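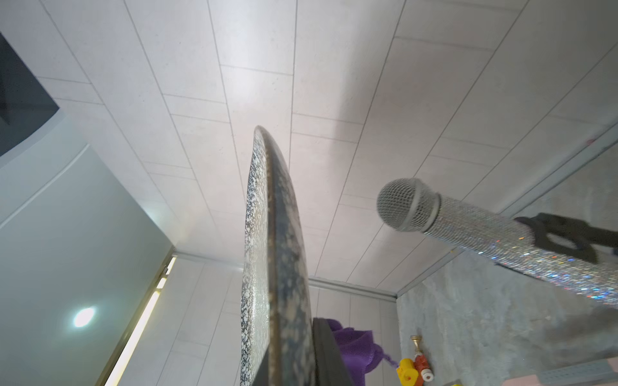

Speckled plate in the fingers, wrist camera view. Microphone to the right.

January, evening

Spent the afternoon going through wrist views with Theda. The question for this round is whether the policy does any better on thin things when it gets the wrist camera along with the overhead one. Plates are the test I care about most, because once the fingers close you see them nearly edge-on and there is very little to go on except the rim.

We ran 40 trials with both cameras and 40 with overhead only, same start poses, same list of objects. Both cameras: 30 good grasps. Overhead only: 14. I expected a gap but a smaller one. Malte thinks part of it is the lighting, and he may be right. The glossy side of the plate picks up reflections, and from above that could move the edge the model thinks it sees. I will ask Bastian for a run with the lamps turned down.

Trial 39 of the overhead set has to be checked again. The log says success, and Theda's sheet says the plate slipped during the lift. If her sheet is right, the count drops to 13.

Clutter is still an open point. The microphone with the rhinestones and the small bright pieces next to it give the depth estimate trouble, or so it looks from the maps. I haven't separated that from the shine on the plate itself. Need a set with the plate alone, and one with the other things but a matte plate.

Wiebke wants the numbers in the Barura draft by the end of the month. I told her she can have the table but not the paragraph about why. Barbara read the method section and wants the scoring rule written out in full, including what we call a slip. Did half of that before dinner.

Tomorrow: trial 39, then the rest of the scoring rule. Order a matte plate.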